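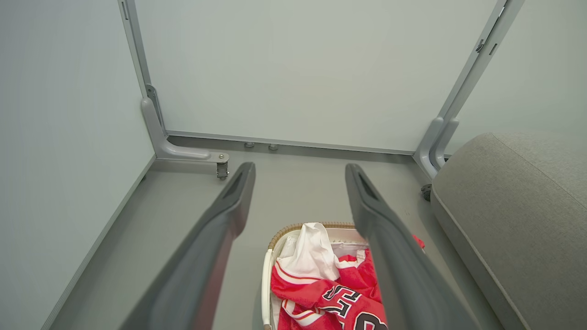 Wrist view, laundry basket task, gripper open over the clothes.

Flirari: a small set for cloth picking

Flirari holds 61 episodes of a two-armed robot working with clothes in a basket. We use it to study one question: does the policy need the wrist view when the head view already shows the whole basket? Each episode has both views and the joint positions, stored at 20 Hz.

Training: the Gresness baseline, 8 episodes kept apart for testing. Please do not mix them in — the set is small and the score becomes meaningless.

Result so far: with the head view only, the policy often closes the fingers too high above the cloth. Adding the wrist view makes this error more rare.
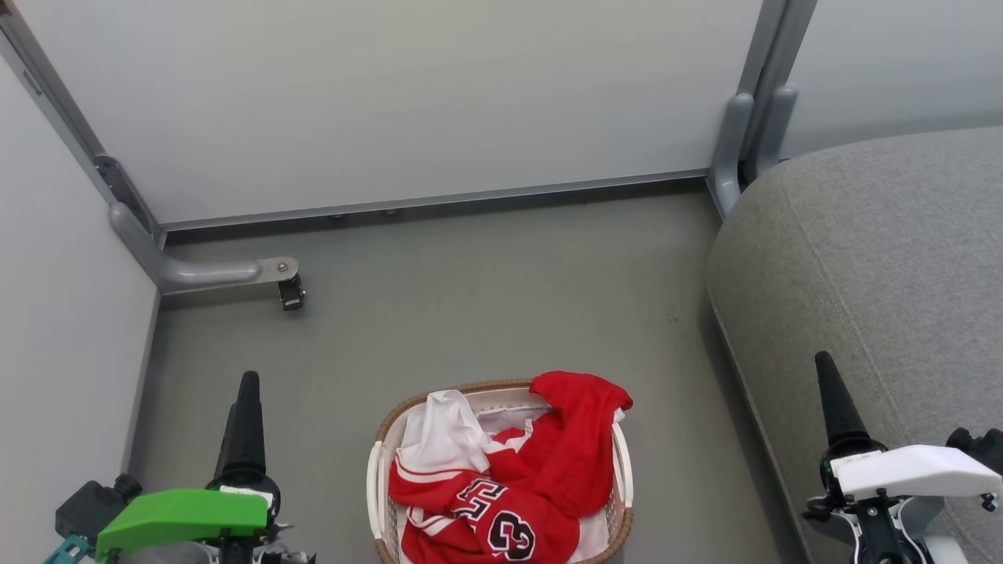
Cuadros wrote in the tracker that the gain may come from the larger input and has little to do with the wrist view, and asked for a run with the head view given twice. This run is planned for June.

Known limits: one room, 2 camera views, no lighting changes.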